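Setting up a shared cup-handling station with a wrist-camera arm

Last revised 2026-07-17, Csenge Szilágyi, Process Support, Ornham

Applies to the sorting and presentation benches at Ornham and Wustcombe. The Briltitz site uses a different table height and should follow its own sheet.

Before you start

You need the arm parked in its home pose, the controller in teach mode, and a login with operator rights. Maintenance rights are not required for any step on this page. Staff who previously sorted cups by hand can do the full setup after the bench training, and in most cases they should be the ones to do it.

What changes for the person at the bench

Under the manual procedure, one person picked, turned and placed every cup for the length of a shift. With the arm in service, that person loads the table, approves the first pick of each batch, handles rejects and records stops. The reach-and-place motion goes away. Attention work goes up, and it is tiring in its own way, so the rotation is shorter than it was. Swap stations every 6 batches.

Job codes also change. Time at the arm is booked to 271, bench setup. Code 172, hand sorting, stays open for rejects and for any batch the arm cannot run. Do not book reject handling to 271 - it hides the manual work that remains, and staffing is planned from those numbers.

Setup

1. Clear the table and wipe it down. Let the surface dry fully. Residue shows up as false edges in the wrist view.

2. Load the Sugawara job file for the cup size in use. Check that the batch limit reads 3000. If it shows another value, stop and call the shift lead.

3. Place the cups upright in a row on the far side of the table. They may stand close together, but do not stack them. Color order does not matter.

4. Keep hands behind the yellow line and jog the arm to the viewing pose. Speed stays at the teach setting.

5. Open the gripper fully from the pendant. Both fingertips must show in the wrist view, with clear table between them and the cups.

6. Compare your wrist view with the reference view.
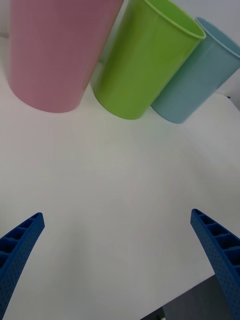 Reference view, gripper open: pink, green and blue cups at the far side of a clear white table.

A cup may run past the border of the view, as the pink one does. One cup may also overlap another. Neither is grounds for rejecting the setup. Reject it if either fingertip is missing from view or if anything lies on the table between the fingers and the cups.

7. Select the first target on the pendant and approve the pick. Watch it through to placement.

8. Switch to run mode and sign the batch sheet.

Stops and overrides

Any operator may stop the arm at any time, and no reason has to be given at the moment of the stop. Enter the cause on the batch sheet before restart. Stops are not counted against individuals at either site.

If the arm misses the same cup twice, remove that cup by hand under lockout and book the time to 172. Do not edit the grip width to get through a batch - send the batch number to Process Support.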